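Projects > Losgate > desk-tidy > README

# Losgate desk-tidy

Wrist camera recordings from a hand-held gripper, made at the Grilleck shared workshop, plus the print files and notes needed to build the gripper again. The task in this folder is picking up a computer mouse and setting it down on its mat. Other tasks are in sibling folders and have their own READMEs.

Maintainer: Gobnait Heffernan. Open an issue before sending large changes.

## Hardware

- Two ribbed fingers, printed in magenta, with a dark gray contact pad on the inner side of each
- Two off-white mounting plates, mirrored, with three screw holes visible from the camera side
- Wide-angle camera looking down between the fingers
- Trigger handle, the second Jalotura revision (the first one cracked at the pivot)

Print the plates flat and the fingers on their sides. I used 30% infill on the plates and left the fingers at whatever the slicer suggested for flexible filament. Don't overtighten the outer screws -- the plate bows and the fingers no longer meet square.

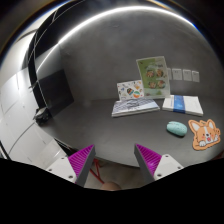
Check finger spacing before each session. With the trigger released, both tips should sit the same distance from the middle of the view. If one side leans in, loosen the lower screw on that plate, press the finger home and tighten again. I do this at the start and once more after lunch.

## Workspace

The table is dark gray with a gray panel behind it and a bright light strip that shows up as an arc in the wide view. The mat is orange and shaped like an animal. Printed sheets and booklets stay at the back of the table as clutter. They get shifted a little between sessions, so don't use them as fixed landmarks.

## Contents

| Split | Episodes |
|---|---|
| train | 1,148 |
| validation | 395 |
| held out | 603 |

Episodes run from first finger movement to full release. Each one is a folder with a video, a pose track and a small text file of notes. Many of the notes files are blank.
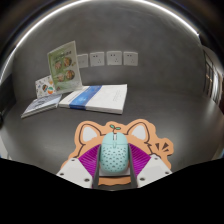
*Mouse between the fingers, over the orange mat.*

## Labels

`grasp` is set on the first sample where both pads touch the object. `release` is set when both have let go. I marked these by hand for the held-out split. The other two use the trigger reading with a fixed offset, and it drifts by a few samples on the older recordings.

`slip` is yes or no. A mouse that turns in the grip but stays up counts as no.

## Known problems

- The pose track jumps when the camera gets very close to the gray panel. There isn't much texture on it.
- The light strip can clip to white. Lock exposure if you are adding recordings.
- Lower corners of the view are black. Crop or mask them, but keep the fingertips.
- Some November recordings used an older pair of pads. They are marked `pads_old` in the notes.
- The sync script, Quintela, fails on folder names with spaces.

## Adding episodes

Record in the same layout, run `quintela check` on the folder and fix anything it prints. Keep failed grasps -- just label them. Name the folder with your initials and a running number. Put odd things in the notes file, such as a swapped pad or a loose screw.

Old episode IDs are never reused. If one is withdrawn, its ID goes in `withdrawn.txt` and the folder comes out at the next release.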